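Wood Finishes and Water Rings: What Actually Protects a Table?
Final report, Intro to Materials
Group: Darnell Benavides, Fumiko Sakamoto, Esperanza Mbeki
Instructor: R. Achterberg
Dec 5, 2018

1. Why we picked this

Fumiko's parents have a dining table with rings all over it. Everybody says use a coaster but the store guy says modern finishes dont need one. Wanted to know who is right. Also it was cheap to test, which mattered.

2. Background

Wood is mostly long hollow cells running up the trunk. They take in water from the air and swell, much more across the grain than along it. A finish slows that down. It does not stop it. Two main types for furniture:

Penetrating (oils, some waxes). Soaks in, hardens in the top layer. Easy to patch. Weak against standing water.

Film (shellac, lacquer, varnish, polyurethane). Sits on top like a skin. Better against water, harder to fix when scratched.

White rings = moisture caught in the finish. Often fixable. Black rings = water got to the wood and reacted with iron and tannins, mostly a problem in oak and walnut. Much harder to get out.

Grain matters too. Flat-sawn boards show the wide arcs and loops, quarter-sawn boards show straight lines and move less when the humidity changes. Pale woods hide white rings pretty well, dark stained ones show everything.
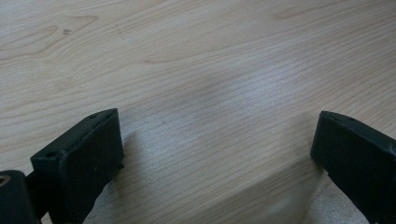
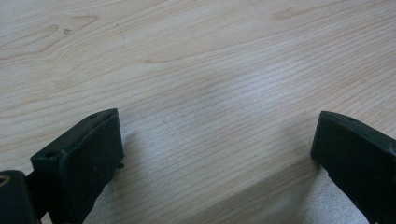 Pale tabletop with arcing grain, small dark speck toward the upper left.

3. Method

Got offcuts from Kurkitz, the lumber place on Kestberg Road. Sanded them all the same. Four finishes: boiled linseed oil, paste wax, shellac, and Bistine (a water based poly, the cheapest on the shelf). Two coats each except the wax. Let everything cure 29 days, longer than the cans ask for.

Then a wet glass on each one overnight. Same again with hot coffee in a mug. Looked in the morning under a desk lamp, wrote down what we saw. Darnell did the rating without knowing which board was which, Esperanza kept the key.

4. Results

Wax: worst. Clear ring from the glass, worse one from the mug.
Linseed oil: dull ring, raised grain you could feel with a fingernail. Rubbed more oil in and it mostly went away.
Shellac: fine with cold water. Mug left a white cloudy ring.
Bistine: nothing from the glass, very faint mark from the mug that was gone by the next afternoon.

5. Problems

One set of boards was not enough. Should of done repeats. We also never measured how thick the coats were, and the shellac went on thicker becuase it dries fast and Darnell kept going over it. Room humidity went up and down with the heating, no log of that.

6. What we would do next

More boards per finish, at least one oak to see if black rings show up. Roscoe Whitlock from the wood shop offered us scrap for February. Test vinegar and nail polish remover too.

Cost of all supplies was under our limit. Receipts are in the folder with the rating sheets.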